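Dobrar roupa numa mesa: o que aprendi depois de muita camisola amarrotada

Durante anos dobrei a roupa em cima da cama. Saía tudo torto, as mangas fugiam para dentro do edredão e eu acabava com dores nas costas a meio do segundo cesto. Depois mudámos para a casa da rua Erkel, o quarto ficou tão apertado que já nem se conseguia dar a volta à cama, e passei a dobrar numa mesa. Nunca mais quis outra coisa!

A Hajnalka Kerekes, que deixou um comentário no texto sobre nódoas de vinho, perguntou-me como faço com as t-shirts e as sweatshirts, aquelas que saem da máquina enroladas como uma corda. Prometi responder e aqui vai, com umas coisas a mais pelo meio (já me conhecem).

A mesa

Uma superfície lisa e clara é o que me dá mais jeito. Vêem-se logo os cotões, os cabelos e aquela pontinha de linha solta que depois vai parar à gaveta. Passo um pano húmido e deixo secar bem antes de pôr lá roupa lavada, que já me aconteceu dobrar uma pilha inteira por cima de um resto de compota. Se a mesa for de comer, tirem também as migalhas dos cantos.

A altura conta muito. A minha dá-me pela anca e consigo estar ali uma hora a ouvir rádio. Numa mesa baixa prefiro sentar-me e dobrar peças pequenas, meias e panos da loiça, e deixar os lençóis para outra altura.

Antes de dobrar, esticar

Uma camisola torcida não se dobra, primeiro desmancha-se a torcedura. Pego numa ponta com cada mão, estico sem exagerar e vou rodando os pulsos em sentidos contrários até o tecido se soltar. Se for malha fina, puxem com muito cuidado, porque o decote alarga e já não volta ao sítio.

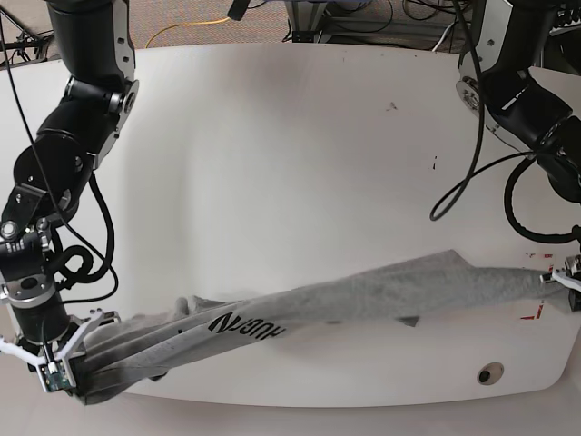
Depois dou-lhe duas sacudidelas no ar, com força, daquelas que fazem barulho. Metade dos vincos vai-se embora logo ali. Os outros saem com a mão aberta, do meio para os lados, com a peça já pousada na mesa. Ferro só uso nas camisas e nos guardanapos bons da minha sogra, e mesmo esses de má vontade.

Se os vincos forem teimosos, borrifo um bocadinho de água com um pulverizador e volto a alisar. Deixo a peça aberta até estar seca e só depois dobro. Nada de guardar roupa húmida, nem um bocadinho, que o cheiro a mofo passa para a gaveta toda.

Como dobro uma t-shirt

Frente virada para a mesa, costas para cima. Acerto os ombros primeiro e a bainha depois. Trago um lado até ao meio das costas, com a manga dobrada para trás, e faço igual do outro lado. Fica uma tira comprida. Dobro essa tira ao meio e depois outra vez, e pronto, são 4 camadas de altura. Na gaveta ponho-as em pé, viradas com a dobra para cima.

As sweatshirts com capuz dão mais luta. Dobro o capuz para baixo, por cima das costas, antes de mexer nas mangas – assim não sobra aquele papo no cimo da pilha. Se tiver cordões, meto-os para dentro do capuz.

Cinzento com cinzento

Cá em casa há uma quantidade absurda de roupa cinzenta. O meu marido gosta, o meu filho copia o pai, e eu passei anos a trocar-lhes as camisolas. Agora coso 2 pontinhos de linha vermelha por dentro da bainha das do mais novo. A ideia foi da Emese Csizmadia, minha vizinha de cima, e resulta também com meias pretas e toalhas de praia.

Já agora, o cinzento claro agradece ser lavado do avesso e longe de toalhas felpudas novas, que largam pêlo para tudo quanto é lado. Se já for tarde, uma luva de borracha ligeiramente húmida passada sempre na mesma direcção apanha quase tudo.

Pilhas pequenas

Faço uma pilha por pessoa e paro quando começa a inclinar. Parece óbvio, mas eu era das que construíam torres e depois ia tudo ao chão no corredor! Levo cada pilha para o quarto assim que está pronta. Se ficar na mesa «só até logo», às oito da noite ainda lá está e jantamos todos no sofá.

Quando tenho pouca vontade, começo pelas peças grandes. Duas toalhas e um lençol dobrados e o cesto já parece meio vazio, o que me anima para as meias.

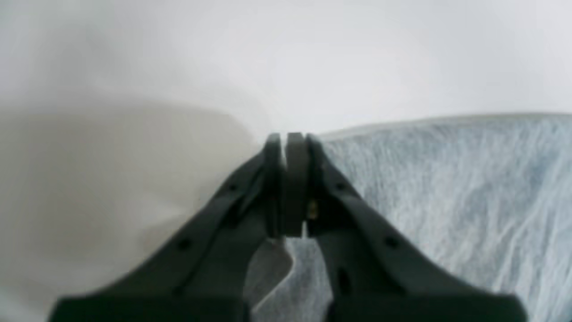

Perguntas que me têm feito

A Krisztina Hegyi quer saber se vale a pena enrolar em vez de dobrar. Para a mala, sim, enrolo quase tudo. Na gaveta não gosto, as t-shirts desenrolam-se cada vez que tiro uma, e as de algodão grosso ficam com uma onda esquisita na barriga.

E aquelas placas de dobrar, de plástico? Tive uma. Ficava tudo do mesmo tamanho, muito bonito, mas guardar a placa era um problema maior do que a roupa. Um cartão grosso do tamanho de uma revista faz o mesmo serviço e cabe atrás da gaveta.

Sobre os lençóis de elástico, que são o pedido mais frequente, ando a treinar. Já consigo meter os cantos uns nos outros, o resto ainda sai com ar de almofada. Em junho, quando arrumar os cobertores, volto ao assunto com mais calma. Se alguém tiver um truque bom para os de cama de casal, deixe-o nos comentários, por favor.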